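When the well in Skernomport turned salty, the families on the lower street began to wash their clothes only on Monday. Hamdia Asfaw, a mother of four, still keeps to this day of the week.

"My children learned to wear one shirt for a long time," she says.

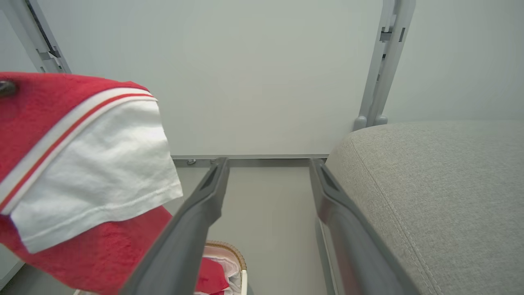
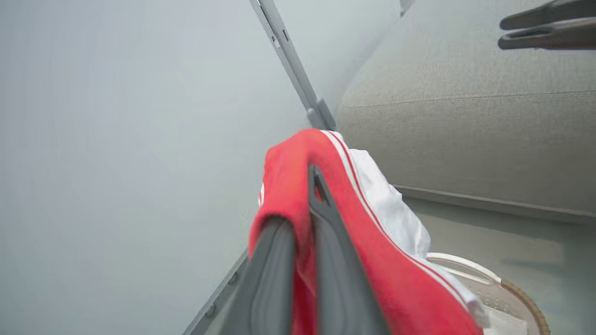 The sea did not arrive here as a wave. It came under the ground, a little more each dry season, and the first to notice it were the people who cook. Rice tasted strange. Tea was worse. By September the school had closed its kitchen tap, and 75 households were buying water from a truck.

Mared Bowen, a nurse at the small clinic, worries most about the babies. She has seen more skin rashes, and she asks parents to keep the sweet water for bathing them. Many cannot — the truck passes at 5 in the morning and does not wait.

A pipe from the hills at Praltau was promised seven years ago. Cletus Park, who measures the wells for the district, has stopped giving dates for it. He lowers his meter into the shaft behind the school, writes the number in pencil and closes the lid.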